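The table that does the sorting

Sandrine Gaillard bought her table from a closing-down sale in Haston, and for two years it held a printer and a pile of post. These days it is where everything in the flat gets packed, unpacked and put into bags. She clears it every October before the winter bedding comes out, and again in January when the decorations have gone back up to the loft.

Her method is simple. One type of thing goes on the table at a time, and it goes into a bag she can see through. She used to use old carrier bags and shoe boxes with labels on. The labels fell off, or they said "misc", and she ended up opening the lot. 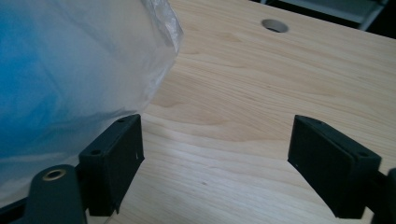 Home and Storage Desk

With a clear bag the colour does most of the work. Something bright blue shows through the plastic well enough to be found on a high shelf, even where the film has creased. Pale things are harder, and Sandrine puts a slip of card in with those, writing side out.

Teodor Moldovan runs a small packing supplies shop called Flanis and sells a lot of bags in January. Most customers buy them too small, he says. A bag filled to the top won't fold over, and the air can't be pressed out of it. He tells people to leave a hand's width empty and to squash the bag flat on a table before closing it. Doing it on the bed or on your knees leaves air in the corners.

The table matters more than I expected. Sandrine's has a light wood top with a wavy grain, and small things such as black buttons and dark screws show up on it straight away. White thread is another matter. She keeps a dark tea towel in the drawer for sewing jobs.
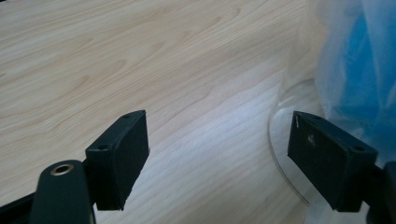 Do I need a special table for sorting and packing?
Any flat table at a comfortable height will do, as long as you can leave it clear for an afternoon. A kitchen table is fine if you start after lunch and finish before supper.

Wiping down comes at the end. Sandrine uses a damp cloth, then a dry one, going along the grain. She has stopped using spray polish, as plastic slid about on it and the bags picked up a film that dust stuck to.

Floarea Crăciun, who lives downstairs, has borrowed the method for her knitting wool and changed one part of it. She sorts by project and keeps the pattern in the same bag, folded at the back. It takes up more shelf, but she no longer loses the pattern halfway up a sleeve.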